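The Fruit Bowl Racket

Somewhere in the last few years the fruit bowl became a product category. I don't mean the bowl your aunt left you. I mean the "countertop ripening system," which is a bowl with a booklet.

I have been reading the booklets. Vistley sells one with a slatted bamboo tray and the promise of "calm, even ripening." Cumomar has a two-level wire stand that keeps the bananas in the penthouse, away from everybody else. Mägi, which I had thought of as a sensible company, wants $698 for a stoneware piece with a lid full of holes. The holes are "tuned." I called to ask what they were tuned to and was told somebody would get back to me. That was in the spring.

The pitch is the same every time. Your fruit is dying because you are storing it wrong, and the thing you are storing it in is to blame. There's a grain of truth in there, which is how these pitches work. Apples do give off ethylene, and ethylene does hurry along some of the fruit sitting next to them. A ripe banana will do the same. If you want a hard avocado to get moving, put it in a paper bag with an apple. The bag costs nothing and comes with no booklet.

But look at what the makers do with that grain. One leaflet lists 15 "conflict pairs" that should never share a dish. Apples and citrus are on it, printed in red. Now, an orange doesn't ripen after it's picked. It isn't sitting there waiting for a signal from the apple. It dries out slowly, it may go moldy if the skin is damaged, and that's more or less its whole career on the counter. I wouldn't leave the two together for a month. For the few days most of us take to get through a plate of fruit, I can't see the emergency.

So I ran my own test, such as it was. Starting 1st October I kept two lots of fruit on my kitchen counter, bought together at the same market stall. One lot went into a Flolgate ventilated basket, a loaner, with dividers. The other went on a dinner plate. I turned nothing, rotated nothing and read nobody's schedule. I ate from both whenever I felt like it, which a scientist would tell you is a poor way to run a trial, and I would tell the scientist that it's what fruit is for.

The basket pears went soft first. I don't blame the basket, because pears do that whenever your back is turned. The oranges held up in both places. One apple from the plate had gone mealy, but I suspect it was mealy when I paid for it. By the end I couldn't have told you from the fruit alone which lot had enjoyed the airflow.

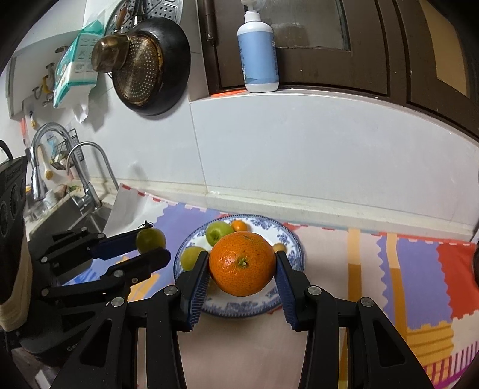 What I did notice was how much more I ate from the plate. The dividers made me feel I was disturbing an exhibit. A plate is flat, so you see what you have, and the lime that would otherwise shrivel at the bottom of a deep bowl gets used. A patterned plate on a loud cloth does fine, too. The catalogs are all gray stone and linen, as if a bit of blue floral would curdle the plums.

I'll give the industry one thing. Piling fruit deep is a bad idea, and several of the stands do stop you from doing it. The weight bruises whatever's underneath, and you don't find the moldy one until it has made friends. You can get the same result by buying less fruit.

My other advice is equally unprofitable. Look your citrus over when you bring it home and use anything with a soft spot first. A scar on the peel is usually nothing, just a mark from growing up next to a branch. Pick by weight, since a heavy orange for its size tends to be a juicy one. Berries go in the refrigerator. So do apples, if you bought the big bag, and they'll outlast anything on the counter by weeks.

Flolgate has asked for its basket back within 30 days. It's clean and in its box, dividers and all. The plate still has two oranges on it, and I'm having one with lunch.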